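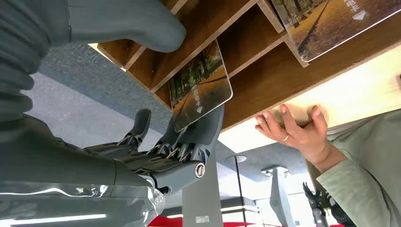
Ticket 979: left trigger stops reporting after phone wakes
Product: Karus clip-on controller (USB-C, Android)
Opened by: Busisiwe Mabuza
Status: Resolved, firmware update

Reported fault
Controller works normally from a cold start. If the phone screen locks during play and is then unlocked, the left trigger reads 0 in every game. All other inputs respond. Unplugging and reconnecting the controller restores the trigger until the next lock. First noticed in Warnside, then repeated in two other games.

Setup
Controller firmware 3.3.4, companion app up to date. Battery saver off. Phone case removed. No charger on the pass-through port.

Log
09:10 Asked customer to run the input test in the companion app. Left trigger travels 0 to 100 before lock, stays at 0 after unlock. Right trigger unaffected.
09:35 Dead zone reset to default. No change.
09:50 Button mapping profile for Warnside deleted and rebuilt. No change, so the profile is ruled out.
10:20 Customer switched triggers from analogue to digital mode. Left trigger registers after unlock in digital mode. Sensor and cable therefore fine.
11:05 Reproduced on bench unit with the same firmware. Fault appears only if the trigger is held, even slightly, at the moment the screen locks. The controller saves the held value as the new rest position and does not recalibrate on wake.
11:40 Bench unit updated to 3.3.5. Eleven lock and unlock cycles with the trigger held, no fault.
13:15 Update link and instructions sent.

Instructions sent to customer
Connect the controller and open the companion app. Go to Device, then Firmware, then Check now. Leave both triggers and sticks untouched until the progress bar closes. Unplug, wait ten seconds, reconnect. Run Calibrate triggers once.

Customer reply
Update went through on the second attempt. First attempt stopped with error 334. Left trigger now reads correctly after unlocking. Saved profiles were kept, but vibration strength went back to medium.

Agent note
Error 334 is a timeout when the app is sent to the background during transfer. Vibration reset passed to the firmware team as a separate ticket. Closing this one.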